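Suturing workshop, Wednesday session – talk notes
L. Makris

START 8:30. Don't wait for the back row.

Hello, name, thanks to Arkex for the room and the coffee. I'm Leonidas, I teach closure skills at Grurlow, mostly first years, some nurses coming back after a break. Talk is short, then hands on pads.

Ask: who has thrown a stitch this month? Hands up. Who has thrown one on a pad at home? (Usually fewer. Don't tease.)

Point one. Pads are cheap, patients aren't. Say it once and move on, they've heard it.

What the pad gives you – bite depth, needle angle, spacing, thread handling. What it doesn't – bleeding, edges that swell, a person who moves. Pad edges tear if you pull hard, skin forgives a bit more. So a torn pad is useful feedback, tell them to keep the torn ones and look at them at the end.

Our numbers, quick. We kept the practice logs at Grurlow for 2 years. 3,539 stitches logged, 672 marked "redo" by whoever threw them. Self marked!! so take it for what it is. Most common reasons written down: too shallow on the far side, uneven spacing, knot sitting on the cut. Don't read out the whole table, it's on the handout.

Somebody will ask about the 1,000 stitch rule. There is no rule. It was a line on an old Alcaraz course flyer and people keep repeating it. Some are tidy at a hundred, some aren't.

Point two. The field gets messy fast. Slow down here, this is the part they remeber. 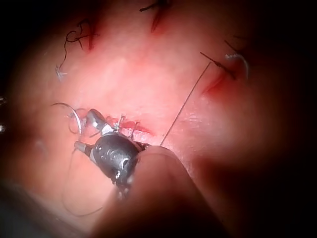 Practice pad partway through. Some cuts closed, curved needle and loose thread lying on the surface.

Let them look for a few seconds before talking.

Ask: where's your thread? Long loop wandering off lower left, another one straight across on the diagonal. On a pad you get away with it. In a small space you catch a loop with the next bite and now you're unpicking.

Ask: where's your needle? Big curve left of the jaws, nice and visible. Want that every time. Habit to teach – before you let go of anything, know where the needle is and say it out loud. Feels silly, do it anyway.

Then the middle cut, the one with the red along it. Little bits standing up right by the jaws. Trim length talk goes here: too short and the knot slips, too long and it pokes and gets caught on the next throw. Pick a length, stick with it for the whole line.

Also light. Bright middle, dark all round. Work where the light is, turn the pad, don't chase the shadow with your head. (Lamp demo if time. Check the lamp works BEFORE this time.)

Point three. Drills. Three of them, no more, they won't do more.

Drill A – needle only. No thread. Load, enter at ninety, follow the curve, out, reload. Ten minutes. Boring. Wrist should turn, elbow should stay put.

Drill B – one cut, even spacing. Mark dots with a pen first, both sides. Next cut no dots. Compare.

Drill C – tidy as you go. Partner calls "stop" at random, you freeze, hands off, point to needle and both thread ends. If you can't, start that stitch again. This one gets loud, warn the room next door.

Handing out kits: Zoteck trays, one per pair. Pads already cut. Sharps cup stays on the table, not the floor, not your lap. Needles counted back in at the end, by me, nobody leaves til I have them all.

Questions I got last time:
Left handed? Yes, we have left handed drivers, ask me.
Can we reuse pads? Yes, flip them, cut between the old lines. When the surface starts shredding, bin it.
What thread at home? Whatever's expired and free. For learing it doesn't matter much.
Braided or mono? Start braided, knots hold easier. Then go to mono and get annoyed.

Running late? Drop drill A talk, go straight to kits. Do NOT drop drill C.

Close: log sheet by the door, fill in even if you only did one cut. Feedback form on the back. Same time next week, bring your torn pads.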